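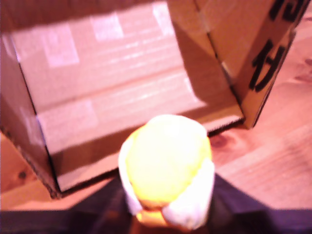
What should a buyer budget for beyond the price of the arm?

Fingers, spare pads, mounting plates, operator training and the hours needed to set up each new item. Stuvow advises customers to plan these as separate lines from the first quote.

Stuvow will open orders in June for its Lamix planning package, a fixed-scope service for warehouses and small packing shops preparing to buy their first pick-and-place equipment. The package covers a site survey, a payload and reach calculation, a list of consumables and a five-year cost schedule.

The company tested the package at 17 sites before release. Survey teams recorded 141 separate item types and grouped them by weight, surface and grip width. Of these, 64 required a finger change or a revised approach angle, which added setup hours to the original estimates.

"Most first budgets cover the arm and the controller and stop there," said Ida Böttcher, head of applications at Stuvow. "Finger wear belongs in the operating budget -- it recurs every year and it varies with the product mix."

Schmieder, a parts distributor, used the schedule to divide its purchase into two phases. The second phase depends on cycle times measured during the first.

Lamix is supplied as a written report with an editable cost sheet. It does not commit the customer to Stuvow hardware. Requests for a site survey go to Ottmar Hollmann in the planning office.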